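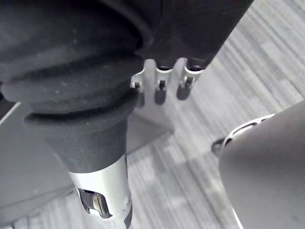
Drastside, during the January walk-through

January 19, 2018
By Pranab Saha

I do this same list at every house we look after when the weather turns mean, and people keep asking me for a copy, so have at it. My comments go under each item. Skip what doesn't fit your place (no crawl space, no crawl space check!).

1. Smoke and CO alarms – press the button on every one
OK, all but one. The hallway alarm gave a sad little chirp and needed a battery. Look at the date stamped on the back while you're up there, I always forget and have to get the ladder out again.

2. Water heater – dry underneath, nothing stored against it
OK. Somebody had leaned a folded cardboard box on it and I moved that to the garage. Relief valve pipe points down the way it should.

3. Main water shutoff – turns by hand
Stiff. I worked it back and forth until it moved freely, but I want it looked at before spring. Tag is on it and I can read my own writing for once.
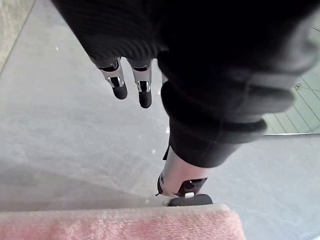 4. Floors – walk every room, trip spots and soft spots
OK, with one note. The strip between the kitchen and the back hall has a screw standing up and it caught my sock twice. Put a new screw in, don't just hammer the old one down. I have done that at the Olatunji house and it popped right back up, of course.

5. Outlets near water – test and reset
All trip, all reset. Plug a lamp in when you test, the click alone doesn't prove much.

6. Sinks and drains – run hot, then cold, look under the cabinet
Run each side for a full minute with a flashlight on the trap and a dry paper towel under the joints. You'd be surprised how small a drip a paper towel will show you! Wipe the pipes first or you'll be chasing condensation all afternoon. 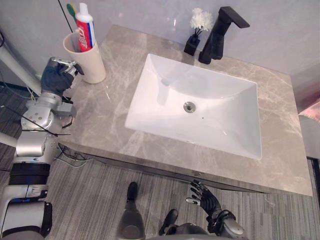
Gayan Herath: I'd add filling the basin to the top and letting it go all at once. A slow trickle never leaked for me at Pirkell, but a full basin did, right at the slip nut. Check the overflow too, if there is one.

Good one, and I've added it to my copy as 6b. Hand-tighten the nut first, then a quarter turn with the pliers – I cracked one by being a hero.

7. Meter reading – write it down, wait, read again
Started at 949 with everything off and it was still 949 after lunch. Pass.

8. Outside steps and rail
Rail wobbles at the bottom post. Not signed off. Bracket is on order from Dirketti and I'll redo this line when it's in.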